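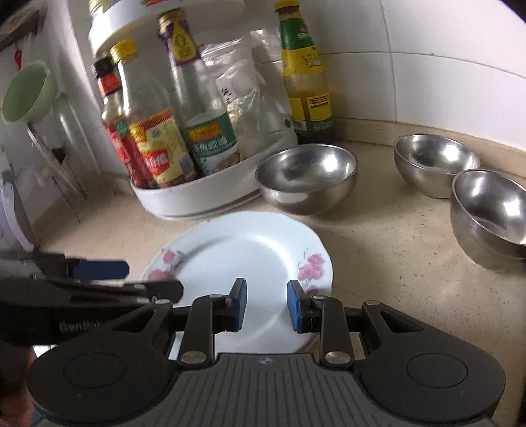 December 15, 2019

Gripper pair, maintenance and setup. Jhun Samonte writing, Marites on the second tool.

Started with the right-hand gripper. It has been closing a little late on thin edges since the pads were changed. Took both blue pads off, wiped the backs and the finger tips with alcohol, let them dry and put them back on square. The old adhesive had left a ridge under the left one and that was enough to tip the pad. Scraped it off with a plastic card. Don't use the blade for this, Aileen marked a finger that way.

Pivot screws next, four on the finger linkage. One of the upper ones was loose enough to turn by hand. Cleaned the thread, one small drop of the blue threadlocker, tightened until the link had no side play, then backed off a hair so it still swings freely. The two near the base were fine and I left them alone.

Cycle counter said 3,513 at the start. Marites wants the screws checked every 1,000 from now on. I would go for 700 on this one until we see whether the upper screw stays put. Written on the tape inside the case lid.

Left-hand gripper: pads OK, screws OK. Cable strain relief had slipped again. New zip tie, with a wrap of cloth tape under it so it has something to bite on.

Kitchen counter checks use the white plate with the pink flowers. The raised rim is a good test because the pads have to meet it evenly, and the glaze is shiny enough to slide if they don't. Come in over the near rim with the pads open, stop, look at the gap from the side, then close. Keep the other tool out to the left until the first one has a hold. We knocked them together twice last week by coming in at the same time.

Ran 9 closes on the rim after the pads went back on. No slip on any of them. Opening still feels stiff for the first few millimeters, more so when the tool has been sitting overnight. Might be old grease at the base pivots.

To do:
Order pads from Mirura, we are on the last set.
Ask Mark Anthony if the Sison bench still has the light grease.
Recheck the upper screw before the next long session.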